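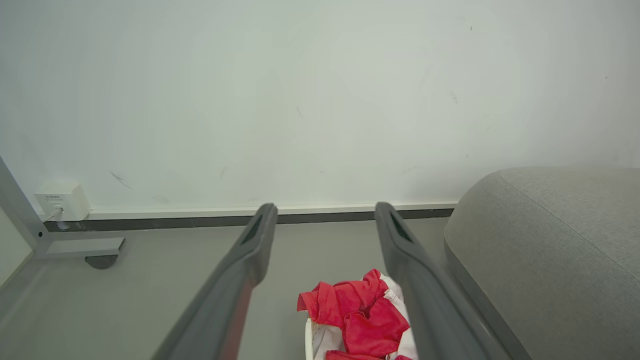 Hi, and welcome to Drevero! I started this business because I kept moving into offices where the desk was on one side of the room and the network outlet was on the other (usually down by the baseboard, usually behind the one thing you can't move). So now I set up small offices and study rooms for a living, and I love it.

What do I do all day? Mostly I'm on the floor. I put desk frames together, run network cable along the bottom of the wall, label the ports in letters you can read without a flashlight, and shift the sofa as many times as it takes. I've been at it for 14 years and I still get a kick out of a cable that goes where it should and stays there.

I work out of Fornholm, on the second floor over the old Prullness bakery building — ring the bell twice, the first one never seems to reach me. I cover the whole town and anything within 200 miles if the job is big enough. My biggest so far was the Assunção language school, with 2 floors of classrooms and a reading corner full of soft chairs that all had to go back in exactly the same spots.

I'm happy to do the little stuff too. Scuffed walls, wobbly desk feet, a cord somebody keeps catching with a chair — call me. I don't sell furniture and I don't paint whole rooms, but touch-ups along the trim are fine.

The shop is open Tuesday through Saturday, and the number is extension 3343. Leave a message if I'm under a desk!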